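Clokberg Home Forum
Home Threads Rooms Materials Search Sign in
Posted in September by Cocco – 2 min read

Felt top on a sorting table: marks from bottles and food wrappers

Cocco
We use a rectangular table with a fitted felt cloth as the place where pocket and bag contents get dumped before they are put away. Typical load is snack wrappers, a drink bottle, cutlery, note pads, small boxes from the drugstore. The felt is wool blend, 2 mm, held by elastic under the top. After one summer it has two pale rings and a patch that feels stiff. Is there a way to clean it in place, and is felt simply the wrong surface for this?

Juliva
Felt is workable if you keep liquids and grease off it. Cleaning in place:

Vacuum with the brush head, one direction only. Blot the rings with cold water and a little wool detergent on a white cloth. Do not rub, it pills. Lift the cloth off the table top while it dries or the moisture sits between the felt and the wood. The stiff patch is probably sugar. Cold water again, several passes. Hot water or an iron will shrink a wool blend and then the elastic no longer reaches.

For the rings, a coaster. Cork slides on felt, so use something with a little weight. Metal ones are fine if the underside is clean.

Wrappers are the worse problem in my experience. The oil on the inside wicks into the fibers and does not show for days. They go straight to the trash at my place, before anything else is sorted.

My own table is the same kind of setup, in a darker color, which hides lint badly but hides rings fairly well.
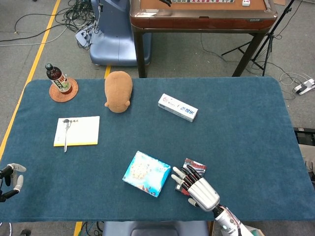
Teal-blue felt, bottle on a copper-colored coaster, snack wrapper still to be cleared.

Spoons I would keep on a pad or a tray – any residue in the bowl ends up in the cloth sooner or later.

drameswood_1019
just get vinyl. had felt, threw it out

Cocco
Cold water took out one ring completely. The other is fainter but still there at an angle. The stiff patch needed almost 40 minutes of blotting and is now soft. Vinyl is out for us, it is noisy when boxes get dropped on it. Will try a second round with the cloth off the table.

Previous thread Next thread Back to Materials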